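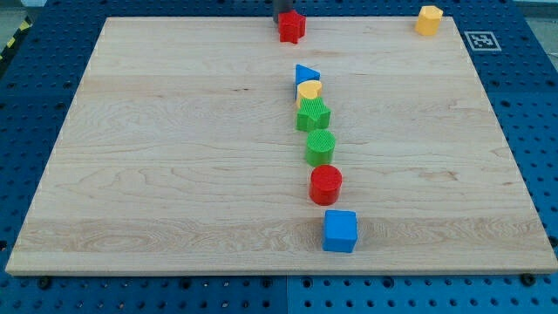 Automation and Everyday Work, handout 4
Chores: can machines do them yet?
Notes for 3rd October. Read before the seminar, bring questions.

Short answer: some, in some places, slowly. Long answer is the rest of this sheet.

1. What counts as a chore
Tidying, loading, sorting, wiping, folding. Shop floor versions: kitting parts, filling trays, clearing a bench at end of shift. Same handful of skills underneath. Find the thing, get hold of it, put it somewhere sensible, don't knock the next thing over.

Washing machine does a chore, yes. But you carry the clothes to it and sort them first. That carrying and sorting is what we mean this term.

2. Why blocks
Toy blocks on a board are the standard warm-up. Rigid, bright, flat tops, don't squash, don't tangle. A cube gives two parallel faces to grip. A cylinder is fine from above, will roll if it goes over on its side. Star and heart are worse: where do the fingers go? Notches help or hurt depending on the angle you come in at. Triangle, try it yourself with two fingers, sloping sides want to squeeze out.

Lining them up is harder than it sounds. Each block placed is an obstacle for the next one. Small errors add up down the row. Fingers need room either side, so tight spacing is the real test, not the lifting.

Printed black-and-white square markers: a camera finds them easily and works out where the table is. Your kitchen has none. Remember this when you read a success rate.

3. Worked example (figures made simple for class)
Bomden bench trial, set out in March. 900 pick-and-place attempts, 899 good. Sounds finished, doesn't it. Now put it in a house. Say a tidy-up takes roughly 15 picks. One miss in 900 is one miss in 60 tidy-ups. Fine if the miss is a dropped sock. Not fine if its a glass.

Then ask what changed between attempts. Same table, same lights, same objects? Then 899 tells you about that table. Says very litle about the next one.

4. Shop floor vs home
Zondale packing line: parts arrive in trays, same way up, good light, floor kept clear. Machine does well. Statar flat trial: two rooms, ordinary mess, a person on call to step in. Machine much slower, and the person stepped in a lot. Write-ups of both are in the reading pack. Compare how each one counts a "success". Statar counts a job done with help as done. Zondale doesn't.

Soft things still bad. Cloth, bags, cables. See Zeman notes on towels, skip the maths on page 2.

5. Questions to ask of any demo
Sped up?
Who is driving, a program or a person with a controller?
How many goes before that one?
What happens when it drops something, does it notice?
Who sets the table out again afterwards?

For next time: pick one chore you did this week. Write down every step, including the ones you did without thinking. Mark the ones needing touch more than sight. One side of A4 max, handwritten OK. Hand in at the start, we'll swap them round and try to break each others lists.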